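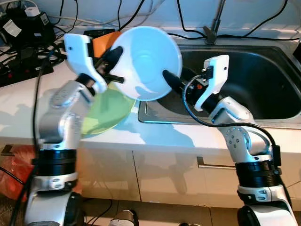

Two arms holding a bowl at the kitchen counter, Drorthorpe demonstration room.

Open day at Drorthorpe: call for participants

May 1, 2026
By Nayara Macedo

We use cookies to remember your settings. Accept | Manage

Skistton is looking for 40 people to take part in its September open day at the Drorthorpe site. You do not need any background in robotics. We want people who wash dishes, cook or clean at home or for a living, and who are willing to watch a two-armed robot handle kitchen items and tell us what they think of it.

The visit lasts 2 hours. You will see the arms pick up and pass bowls and plates at the counter. After that you will sit at a control station and move the arms yourself, with an operator next to you. The last part is a group discussion led by Raíssa Magalhães. We record the discussion in sound only. Names are removed before the notes go to our partner, Brerance.

Who can apply

You must be 18 or older and able to follow spoken English. We would like at least half of the group to be people who work in restaurants, school kitchens, hospitals or care homes. Former Skistton employees and their families cannot take part this time. Please tell us on the form if you use a wheelchair or need a seat during the demonstration. The control station can be lowered.

What you get

Participants receive a $40 gift card at the end of the visit, plus lunch. Parking is free at the Holanda Street entrance. Travel costs are not covered.

Rules for the day

Wear closed shoes. Tie back long hair and leave scarves and loose jewelry in the lockers. Stay behind the yellow line while the arms are moving unless the operator asks you to come forward. No personal photos or video inside the demonstration room.

How to apply

Fill out the short form on the open day page, or pick up a paper copy at the Drorthorpe front desk. Applications close on May 31. Jucélia Bastos will contact everyone who applied, including those we could not place. Questions about access or payment go to Lucimara Dantas at the front desk.

Subscribe to the Skistton newsletter for dates of future visits.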